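Print this page | E-mail this page

Handling rules for a cell that puts CPUs in sockets? Do we write our own?

Posted by Lachlan Hoani

Hi all, I hope this is the right board. I've been handed the job of writing the house rules for our CPU install and swap work at Candik, which used to be done by hand and is now done by two arms working over an open tower on a slatted aluminum table. We have a perfectly good sheet for people (wrist strap, hold by the edges, don't leave a socket uncovered while you go to lunch) and my boss figures I can just change "technician" to "robot" and call it finished. I don't think so! I've read the general robot safety stuff and it's all about keeping people from getting hit. It has nothing to say about how a gripper should carry a processor across somebody's motherboard.

So what do you put in yours? Grip limits, travel paths, who is allowed to touch the case in the middle of a cycle? My draft is 4 pages long and most of it is me guessing. 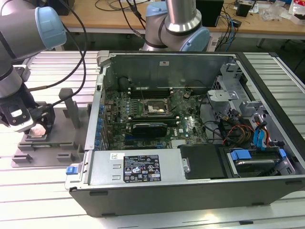

Reply from Percy Valderrama

Don't overthink it. Your sheet for people already covers most of this. Strap the bench, ground the arms, keep your fingers out. We ran on one page at Trestley and it was fine. Get the grounding checked by somebody who owns a proper meter, though.

Reply from Letay Wako

I have to disagree with Percy a little, having written one of these for Cerkon and then rewritten it twice. A person who feels something catch will stop. An arm stops when you've told it what "catch" means, and that has to be on paper somewhere so it doesn't get quietly changed at 3 a.m. by whoever is on shift.

What ended up in ours:

- Hold the processor by its outer edges only. Nothing touches the contacts underneath, and that includes soft pads.
- Plan the path so the part spends as little time as possible over the board. If you drop a CPU on a bare socket you've lost the board too, and bent pins are miserable to fix.
- Socket check before every placement. Load plate fully open, nothing lying in the contact field, and a camera image saved with the job number. We keep the last 3000 of those and I've gone back to them more often than I expected.
- No pushing down to seat it. Lower it, let go, look at it. If it isn't sitting flat, the arm picks it up and tries again one time, and after that it calls a person.
- Power cord out of the supply before the case goes on the table. It's in the people sheet, I know, but put it in this one too, in big letters.
- Cables tied back or mapped. Loose power leads wander, and they love to end up under a wrist.
- With two arms, only one is allowed inside the case at a time unless you've tested that exact pair of moves together.

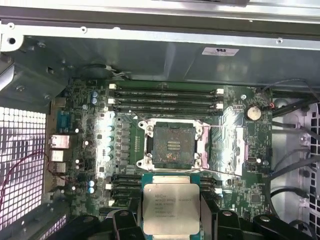 Lena Głowacki wanted to know whether the socket check still counts if the light is bouncing off the metal, because hers passes one hour and fails the next with nothing changed. Good point, and I should have put it on the list. Ours says the check has to be done under a fixed lamp with the room lights at one setting, and a washed-out image is treated as a fail. It slowed us down for a week or so and then we stopped noticing. Angle the lamp lower than you think you need to.

One more thing for Lachlan — write down who can change the grip force. We have 5 people trained on the cell and two who can edit that number. Everybody grumbled. Keep the old values in the log when you do change them, with initials. And send your boss the socket check item first, it's the easiest one to explain to somebody who has ever paid for a board.

Last updated: September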